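The Institute > About Us > Who We Are

About the Manolakis School of Bookbinding

Print this page | E-mail this page

The Manolakis School of Bookbinding teaches the binding, repair and care of books to adults of all levels. It was set up by a small group of binders who had trained together at Prokulitz and wished to see the craft taught in the evenings as well as by day. The School is a registered charity and is governed by a board of trustees.

Teaching is led by the Principal, Glykeria Xenos, who also takes the advanced classes in leather work. Konrad Wyss is Head of Paper Repair and has charge of the reference library, which holds 4,000 volumes on binding, papermaking and the book trade. Readers who are not enrolled may use the library on Saturday mornings, but books may not be borrowed.

The School admits 80 students each year. The Foundation Course covers sewing, rounding, case making and simple finishing, and must be completed before a student moves on to the Diploma. Each Diploma student submits two bound volumes and a written record of one repair. Work is marked by the teaching staff and by an outside examiner from the Wurkeck Guild of Binders.
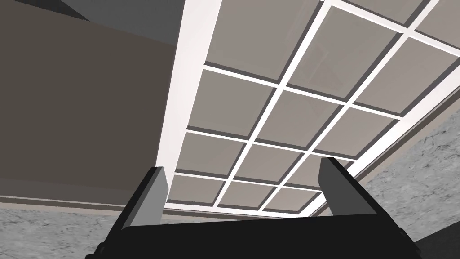
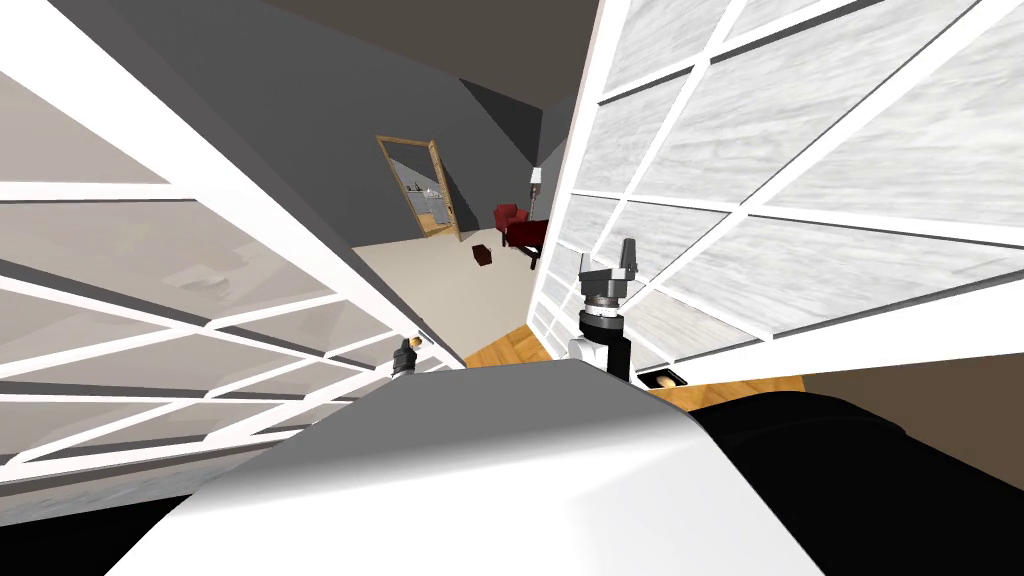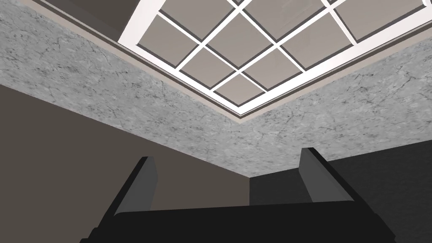

Do I need any experience to apply for the Foundation Course?

Applicants need none. The course begins with folding and cutting paper, and all tools are lent by the School for the length of the course.

The School also accepts a limited amount of repair work from parish churches, local record offices and private owners. Estimates are given in writing and no work is begun until the owner has agreed to it. Items of great age or value may be referred to our colleagues at Flustositz, where there is a larger workshop for parchment.

A deposit of £100 is payable when a place is accepted and is taken off the fees for the first term. Bursaries are open to students on low incomes. Applications for these close in July, and forms may be had from the School Office.

An exhibition of Diploma work is held at the end of the summer term, and former students are warmly invited to attend.

Contact the School Office | © Manolakis School of Bookbinding | Back to top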